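Trays, Plates and One Very Good Table: Pictures from the Brekke Room

Posted 8/17/24 by Marleny Usuga

I have wanted to put this page together since June, when we finally got the Brekke room set up the way we like it. If you've only ever seen the room with coats piled on everything, you're in for a treat! It's where Wayne Haworth and I do our table settings, try out serving pieces before they go on loan, and generally shuffle dishes from one spot to another until one of us says stop.

There is only the one photo up so far, with our notes on the pieces and the room following along after it. More will go up as I get through the folder (it's a big folder, and I keep stopping to look at things).

The tray first, then, as it's everybody's favorite. Rounded corners, a low raised rim, and that warm orange-brown grain that I could look at all afternoon. We file it under Avitz, after the shop where Wayne found it at the bottom of a crate of picture frames. 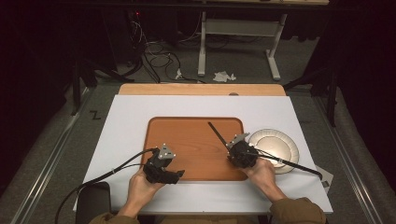

Wayne paid 30 dollars for it and I still think he got away with something. It had a sticky price label on the underside that took me two evenings and a lot of cooking oil to get off, but the finish came through fine. We have borrowed it out for a christening, a retirement lunch and a very long card game, and it has come home every time.

A tray like this wants very little on it. My favorite setting so far was four small glasses and a folded napkin, and then Wayne added a bowl of apricots and I had to admit it was better. He was pleased about that for days.

The white plate
Shallow, glossy in the center, with a pale beige-gold rim. I love a plate with a quiet rim! It goes beside the tray beautifully because the gold picks up the orange in the wood, and it's flat enough for cookies or sliced fruit without everything sliding to the middle. We call it the Rondden plate, after the street where my aunt lived. She had a whole cupboard of them and used them for everything, soup included, which was a mistake.

The white board
Big, flat and wider than the table it sits on. We lay it across the top whenever we're trying out a setting, and it makes such a difference. Colors show up the way they are, and you can slide a plate an inch this way or that without worrying about the tabletop. It's 74 inches long, so getting it through the door takes two people and some patience. Wayne goes backward, I give directions, and we've only chipped the door trim once (the mark is at knee height if you want to go looking).

The table
Light wood, nice and steady. You can just make out a strip of it along the far edge of the board. I'd like to do a whole page on the table by itself one day, with no board and no dishes, because the color is lovely in the mornings. Wayne says no one will read a page about a table. I would read it twice.

The carpet
Dark gray. We talked about a lighter one and I'm so glad we didn't go through with it. Everything on the table looks brighter over a dark floor, and crumbs are between us and the vacuum cleaner.

Still to come
I have the blue bowls to sort out, plus the set of cake stands from Jarkik that arrived in newspaper and smelled of cedar for a month. There's also a long narrow dish that neither of us can name the purpose of. Wayne says fish, I say asparagus. If you had one growing up, please write and tell me what went in it!

Borrowing
Anything on this page can go out for a weekend. Wash by hand, dry with a soft towel, and keep the tray out of the dishwasher, please. Bring it back to the Brekke room and leave it on the shelf inside the door with your name on a slip of paper. Ask for the tray early if you want it for the holidays, as two people have already put their names down and one of them is my sister.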